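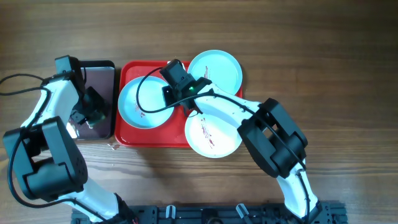
According to Caradog Gape, food that has been on the floor for less than five seconds is safe to eat, and everyone at Lanwood knows it. Lots of people say the same. It's called the five-second rule, and you've probably heard it yelled across a lunchroom.

But who decided on five? Why not four, or nine? When a rule comes with a nice tidy number, it's worth asking where the number came from. With this one, no one can show you. Some people say three seconds and some say ten, which should make you a bit suspicious.

Let's think about what a germ does. Bacteria are living things so small that you could line up nearly 2,000 of them across your fingernail and still have plenty of room. They don't have legs for jumping, and they don't have watches. If they are on the floor and your toast lands on them, some will stick to the toast straight away. Leaving it there longer can let more of them move across, so there is a tiny bit of truth hiding in the rule. Tiny, though.

What matters more is what you dropped and where. Bacteria travel well in moisture, so a slice of watermelon picks up far more than a dry cracker does. Carpet, oddly enough, often passes on fewer than smooth tile. And a floor can look perfectly clean and still have germs on it – you can't see them, so looking doesn't tell you much. 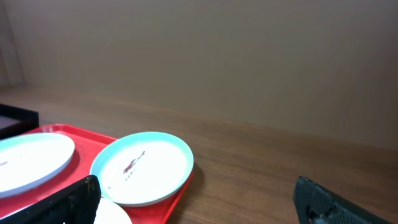

My nan says a table is different because it's up high and gets wiped, so does the rule work there?

Good question, and I'd still be careful. Being up high doesn't keep germs away. Hands, school bags and raw chicken juice can all end up on a table, and a grubby cloth may only spread things around. A table washed with hot soapy water is a better bet than a floor, but the washing did that. The five seconds had nothing to do with it.

"I ate a chip off the ground and I was fine" isn't much of a test, either. Most germs won't make you sick, so you'd expect to be fine most times. It's a bit like crossing the road with your eyes shut and calling it safe because no car came.

If it's something you can wash, like an apple, wash it well under the tap. If it's a soggy sandwich, put it in the bin.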